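Clear plastic domes: cleaning and storage

Wash in lukewarm water with a drop of dish soap. Do not use glass cleaner with ammonia, and keep the dome out of the dishwasher. Our Wollden dome, 144 mm across, went hazy near the rim after 19 cycles.

Dry with a microfiber cloth, working from the top down. Paper towels leave fine scratches that show up under a lamp.

For light haze, apply plastic polish in small circles, wait two minutes, then buff. A 200 ml bottle covers some 626 square inches at two coats.

Check the surface on a plain white table with light from one side. Glare has a soft edge and moves when you move your head. A scratch stays put.

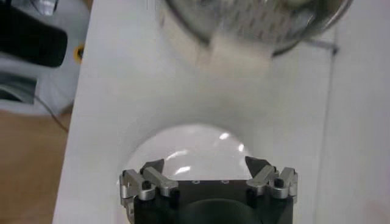 Clear dome on a white tabletop, with glare on the curved top.

Store rim down on felt. Do not stack without a cloth between pieces.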